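Ustville Opens Its Permit and Inspection Records to the Public

By Tsung-han Lu, Office of Public Records
Wednesday
Shares: 18 | Comments: 3

USTVILLE – The city of Ustville has put its building permit and inspection records on a free public website. Residents can search the records by street, by type of work or by year, and can download them as a table. Until now, a person who wanted to see a permit had to fill in a paper request at City Hall and wait for a letter.

The site opens with 2,745 permits from the Hepburn district, where the records were already in good order. The other districts will follow from January.

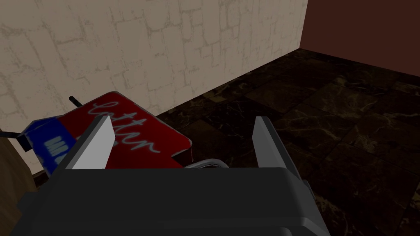 Open gripper, computer rendering.

"People asked us for the same papers again and again," said Cheng-en Mak, director of the Office of Public Records. "A neighbor wants to know if the new wall next door was approved. A buyer wants to see if the roof was inspected. These are simple questions, and they should have a quick answer."

The office received nearly 2,000 paper requests last year, and most of them concerned permits. The paper request remains possible for residents who prefer it, and the fee for copies does not change.

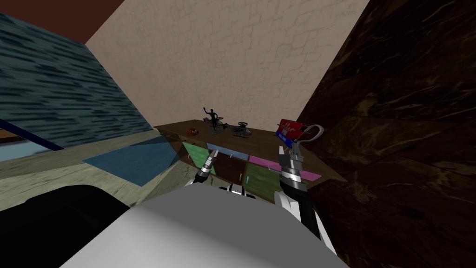

The website was built by Stedero, a software company in Fastmont, under a contract which the City Council approved in the spring. The city keeps ownership of all the data. Names and phone numbers of private home owners are removed before a record is published. Names of licensed contractors stay visible.

"We tested the search with residents of different ages, and we changed many words after the tests," said Ludger Strobel, project manager at Stedero. "For example, we do not say 'parcel identifier' any more. We say 'address.'"
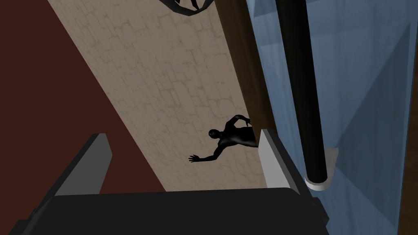
Each record has a link with which a reader can report a mistake. The office will answer these reports within ten working days and will publish a list of corrections every month. Records older than 18 years are not yet included, as many of them exist only on paper and must first be scanned.

Council member Finn Stöcker, who proposed the measure, asked that the restaurant inspections be the next step. The council will discuss this at its January meeting.

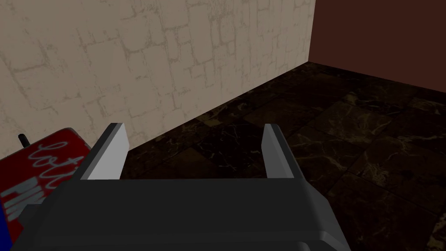
Staff at the Hepburn branch library will show the website to visitors every Wednesday at 5 p.m. No registration is needed. Written questions can be left at the information desk of City Hall.

3 comments

Hok-lam Lam
I found the permit for my garage in one minute. The map is slow on my phone but the list works well.

fastmont_reader
When does Fastmont get this? We still have to go to the counter.

R. on Mill Street
Please add the older records soon. My house was rebuilt long before these years and I need the drawings.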